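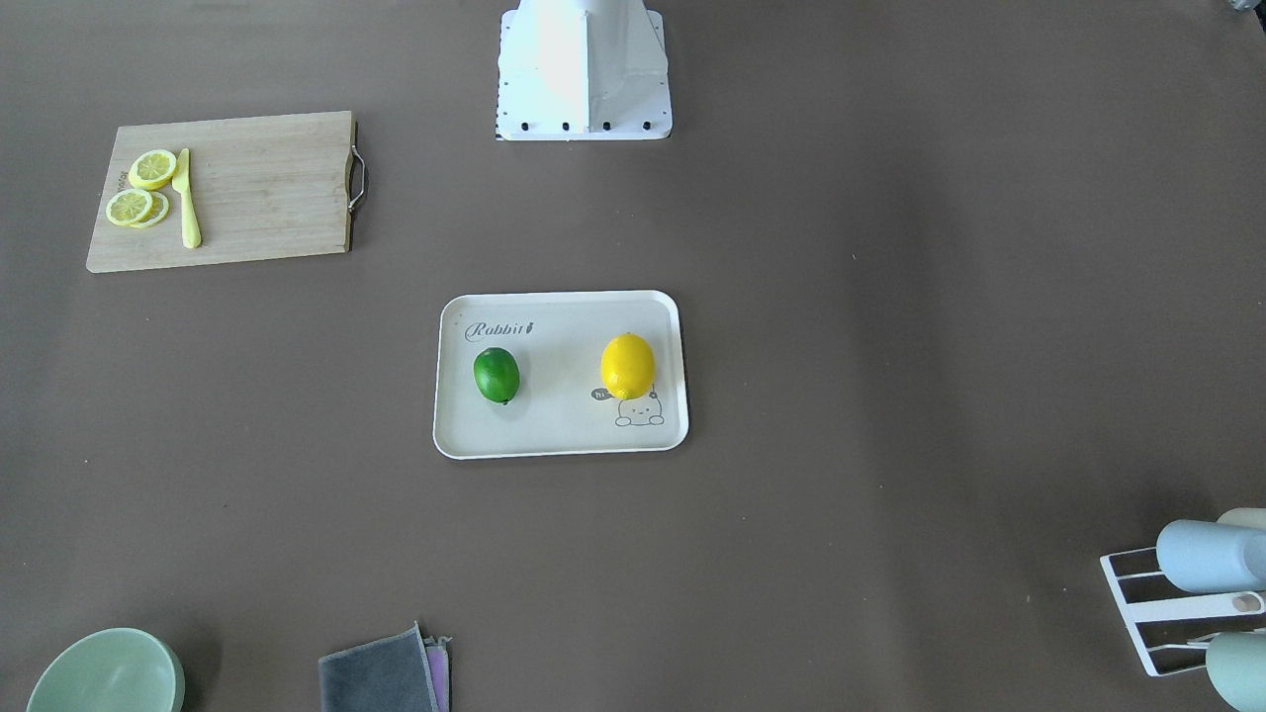
Wood takes in moisture from the air and gives it back, and it changes size as it does. This is the subject of the second block of the course, and most of the faults we will look at in the shop come from it. The change is not equal in all directions. Along the grain it is so small that we ignore it in furniture work. Across the grain it is large enough to split a panel or jam a drawer. On a cutting board like the one with the curved metal handle, the grain runs the long way, so the length will stay put and the width is the dimension to think about. The same goes for a door, a shelf or a table.

Introduction to Woodworking Materials
Handout for Block Two: Moisture and Movement
Instructor: Azucena Cortés
Shop sessions: Tovar Building, Room 156

1. Where the water is

A living tree holds water in two places. Some of it sits in the hollow parts of the cells, and we call that free water. The rest is held in the cell walls, and we call that bound water. When a log is cut and begins to dry, the free water leaves first. The wood gets lighter but stays the same size.

Once the free water has gone and only the walls are full, the wood is at the fiber saturation point. From there down, each bit of water lost comes out of the walls, the walls get thinner, and the wood shrinks. If the wood later picks up moisture again, it swells. This goes on for the life of the piece. Old furniture moves too, and a finish slows the process but does not stop it.

2. Moisture content

Moisture content is the weight of the water in a piece divided by the weight of the same piece when oven dry, given as a percentage. Note that the dry weight goes on the bottom. Very wet wood can come out above a hundred percent, and students often think they have made a mistake when they see this.

Worked example. A sample weighs 56 grams when dry. On the day it was cut from the board it weighed 62. The water weighed 6 grams, and 6 divided by 56 gives 10.7 percent.

Weigh the sample right after cutting. If you leave it on the bench over lunch the first number is wrong, and there is no way to get it back.
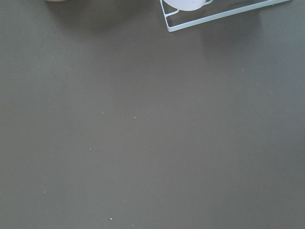

Why does a board cup when it dries?

The board shrinks more along the growth rings than across them. In a flatsawn board the face that was nearer the bark has rings running more nearly parallel to it, so that face shrinks more and pulls the edges toward itself.

A second kind of cupping has nothing to do with the rings. It happens when one face dries faster than the other, as when a board is left flat on a bench for a week with only the top open to the air. Stickered boards, with air on both faces, give far less trouble. Before you blame the rings, ask how the board was stored.

3. Three directions

Longitudinal: along the trunk. Almost no change in normal wood. Juvenile wood and reaction wood can be exceptions, and we will come back to them in Block Four.

Radial: from the center of the tree out toward the bark. Moderate change.

Tangential: along the curve of the rings. The largest change, often close to double the radial figure, though the ratio varies a good deal from one species to the next.

A quartersawn board has its width in the radial direction, and a flatsawn board has its width in the tangential direction. This is the main reason quartersawn stock is preferred for drawer sides and wide panels – it also costs more, and the yield from the log is lower.

4. Estimating movement

Take the width across the grain, the expected change in moisture content in points, and the coefficient for the species and cut. Multiply the three together. The coefficients are in the table at the back of the Cusell reader.

For a flatsawn red oak panel 18 inches wide, with a change of 6 points over the year, the result is a little under half an inch. That is a harsh case. In a heated and cooled house the yearly change is usually smaller. All the same, a panel glued tight into a frame has no room for even part of that, and either the panel cracks or the frame joint opens.

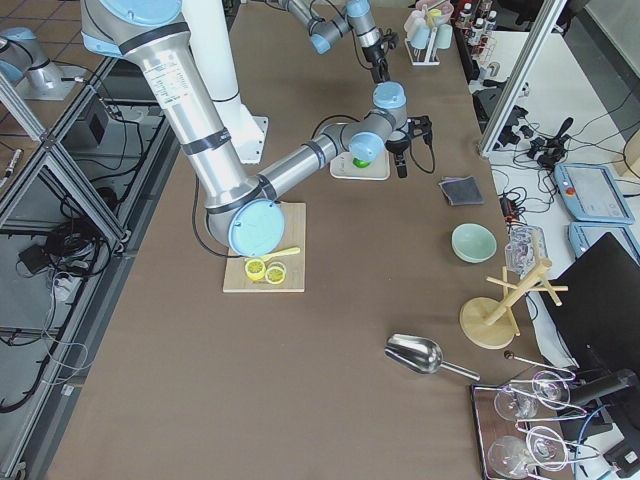
The usual answer is to let the panel float. It sits in a groove on all four sides, with a gap left at each long edge, and it is held by a spot of glue or a pin at the middle of each end. Movement is then shared evenly between the two sides. How much gap to leave depends on the season. In a damp summer the panel is already near its widest, so the gap can be small. In the middle of winter it needs to be larger.

Finish the panel before you assemble the frame. If you finish it afterward, a strip of bare wood shows along the edge the first time the panel shrinks.

5. Tops and bases

A solid top should not be screwed tight to its base through round holes. Use slotted holes, wooden buttons in a groove, or figure-eight fasteners. A breadboard end is glued at the center only, and the outer pegs pass through slots in the tenon. Expect the ends of a breadboard top to sit slightly proud or slightly short for much of the year. Customers sometimes ask about this and it is worth telling them at delivery.

Problems to hand in

a. Find the moisture content of the sample in your tray. Show both weights.
b. Estimate the movement of your own panel using the table in the reader. State the cut.
c. Sketch a way to attach a solid top to a frame base, and mark where it is fixed and where it is free to slide.

Upload your answers by 31st October. Late work goes to the tray outside Room 156.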